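Furkthorpe workshop, bench book
December, started 8.40 am

Woven panels again. The Ollis order has come back round to us with a note saying the grey weave "reads uneven in daylight", and would we look into it. We have looked into it. It reads uneven in daylight. It also reads uneven under the strip lights, and at four in the afternoon when it's dark and everyone wants to go home.

To be fair to the weave, the drawing asks for some of this. Magbanua wanted open blocks and closed bands so the thing would look like a plaid from across a room, and signed off a swatch the size of a paperback. What the drawing doesn't ask for is strands wandering sideways between the bands, and that's the bit I'm meant to be chasing.

Method, such as it is. Panel on the bench, look straight at it until your eyes go funny, look away at the kettle, look back. Anything that still bothers you gets a chalk mark. I started with the pencil and lost every mark I made, grey on grey, so that's twenty minutes I shan't see again. Chalk lives in the tin with the tape measures from now on.

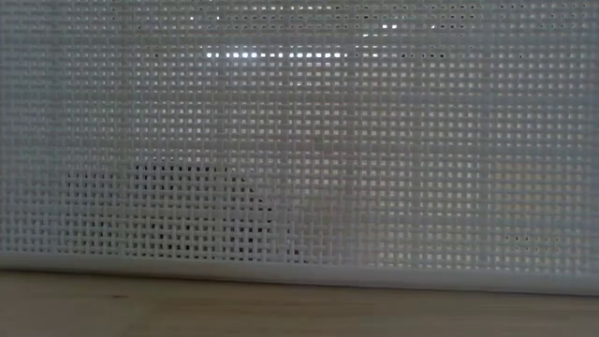 Pale grey weave, close to.

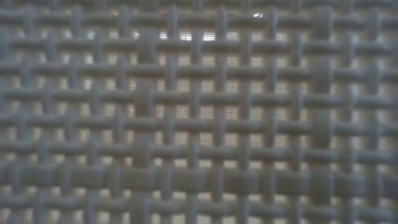 Light coming through a gap makes it look twice the gap it is. I spent a good while convinced one row was badly stretched, then held a sheet of card behind it and the row went as dull and respectable as its neighbours. So: card behind first, then judge. Half my chalk came off again after that.

What's left once the card is in:
Crowding next to the closed columns. Real. You can push the strands back with a blunt bodkin and they stay, more or less, until somebody leans on the panel.
Odd-sized holes in the open blocks. Real, but I doubt anyone at Ollis will be on their knees with a ruler. (They may. They did for the trays.)
Closed bands not quite closed. Leave alone. Every time I tighten one, the row below sulks.

Tried the 500 g weight along one edge over lunch to see if the tension would even itself out. Came back to a panel that looked exactly as it had, with a weight on it. The 200 g did the same thing but less. Going to leave the heavy one on for 72 hours and write down what happens, even if what happens is nothing.

Jalitz sent a loose bundle of strand for repairs, coiled so tightly it thinks it's a spring. Uncoil it the day before you want it. Don't do it near the glue.

For whoever picks this up: panel is to stay upright, off the radiator side. Bodkin is in the mug. The card is the back of the old calendar and I'd like it kept, it's the most useful thing on the bench.

Still to do: ask Ollis which window they were standing at. Re-chalk after the weight comes off. Find the other 2 clamps.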